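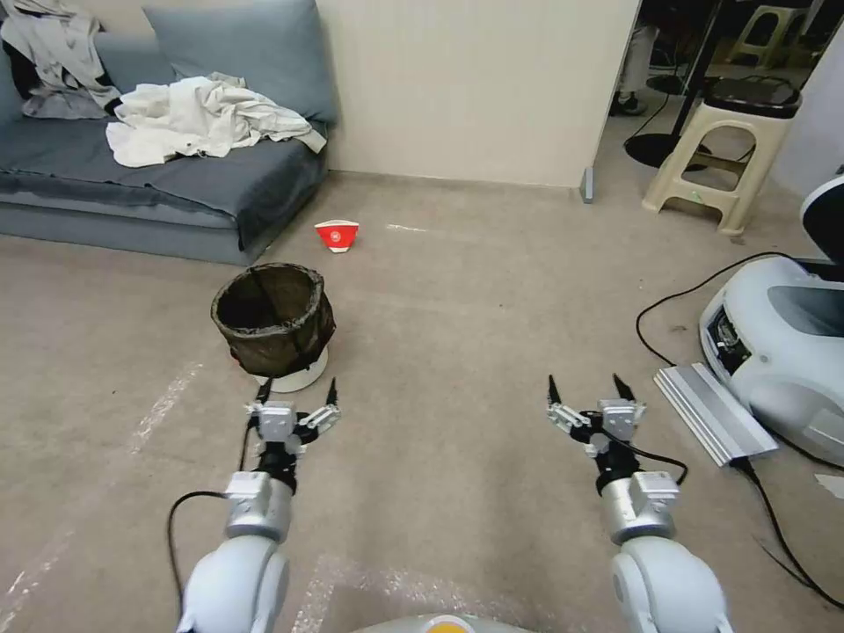
3. Disposal of single-use cups in carpeted rooms

3.1 Setting

The survey covered 71 rooms in three office buildings, which we call Tadar, Edow and Pivthorpe. All are multi-tenant buildings with carpet in the offices and meeting rooms and hard flooring in the corridors and kitchens. Tadar and Edow share a cleaning contract. Pivthorpe is cleaned by its own staff, who work in the late afternoon while some tenants are still at their desks. We come back to this difference in Section 3.4, where it affects the evening tallies.

Each room had at least one wastebasket at the start of the survey. Most were small, open and round, with no liner. Lidded bins were found only in the kitchens, and these are left out of the counts. A room was included if it was in use on most working days and if the tenant had agreed in writing to evening visits. Storage rooms, restrooms and reception areas were left out.

The buildings were not chosen at random. We had access to them through an earlier study of carpet wear (Guerra), and the floor plans drawn up for that work were used again here. Two rooms at Edow had been joined since the plans were made and are treated as one.

3.2 Recording

Visits began on 2022-08-03. One observer went through each building after the last scheduled meeting and before the vacuuming, and wrote down every discarded item that was in a wastebasket or on the floor. For each item the observer noted the type, the room, and the distance to the nearest wastebasket in one of three bands: inside, within one long step, or farther away. We used steps and not a tape measure because a trial at Tadar showed that measuring took too long and held up the cleaners. The trial results are not included.

Items on desks, chairs and window ledges were not recorded. This was a hard rule to apply at first. A cup on a desk may be trash or may belong to someone who is coming back for it, and the observers did not agree on how to tell the two apart. Cups on the floor raised fewer questions, although a cup standing upright beside a chair was sometimes still in use. We therefore recorded a floor cup only if it was lying on its side or was crushed. A red paper cup on its side on beige carpet, a little way beyond a mesh wastebasket, as in Figure 1, meets the rule and would be entered under one of the two outer bands.

The rule leaves out some real litter. It also treats a cup that was knocked over by accident in the same way as one that was thrown and missed. The method gives no way of separating the two, and in what follows the word "missed" is used only for distance from the basket. It says nothing about what the person meant to do.

3.3 Item counts

The observers recorded 2,334 items in all. Paper cups were the largest group, with 930 entries, followed by food wrappers and napkins, which were counted together and came to 886. The rest were mainly printed paper, plastic lids, tea bags and packaging from office supplies. Lids were counted apart from cups even when the two were found together, so that a cup with its lid on gives two entries, one of which is in the last group.

Most items of every type were inside a wastebasket. Among those on the floor, cups and wrappers behaved differently. Wrappers on the floor were mostly within one long step of a basket, often right against it, and in many of these cases the basket was already full. Floor cups were spread more widely. They turned up under tables, along walls and near doorways, in rooms where the basket still had space.

One likely reason is shape. A light cup lying on its side can roll, and it can be moved by a foot or a chair without anyone noticing. Low-pile carpet slows it down less than might be expected. A wrapper tends to stay where it lands. If this is right, the resting place of a cup is a poor guide to where it was dropped, and the outer band in our records is larger for cups than it should be.

Full baskets explain part of the floor count but only part. A cup takes up a lot of room for its weight, and a small wastebasket holds few of them unless they are stacked. Stacking was rare in the single offices and fairly common in the larger meeting rooms, where several people leave at once. At Edow, the tenants on the upper floor had put up a cup tube next to the coffee machine. Cups placed in the tube were not counted, so the figures for that floor are low and should not be compared with the others.

3.4 Basket position and the time of emptying

Wastebaskets in the surveyed rooms stood in one of three places: under a desk, beside the door, or out on the open floor. Rooms with the basket beside the door had the fewest cups on the floor. Rooms with the basket under a desk had the most — this held in all three buildings, and also when meeting rooms were taken out. Baskets on the open floor fell in between, though few rooms had them and they were often shifted from one visit to the next.

We had expected a clear effect from the size of the basket and did not find one. Rizzi's suggestion that people judge a basket by its opening would fit our notes better, but we did not measure openings and cannot test it with the present records.

Pivthorpe had fewer floor items than the other two buildings in every category. Some of this must come from the earlier cleaning hours. On several visits the observer arrived to find that baskets had already been emptied, and those rooms were marked as missing for that evening. It is still possible that loose items were picked up in other rooms before the visit began. The Pivthorpe figures are reported in the tables but are left out of the comparison of basket positions in Section 4.

Liners made a small difference at Tadar, where the cleaners began to use them partway through August. Wet cups had sometimes been set on the floor beside unlined baskets, according to the cleaners, and they said that this became less common. Our records show a drop in upright cups at the same time, but upright cups were only noted in the margins of the sheets and were never part of the count.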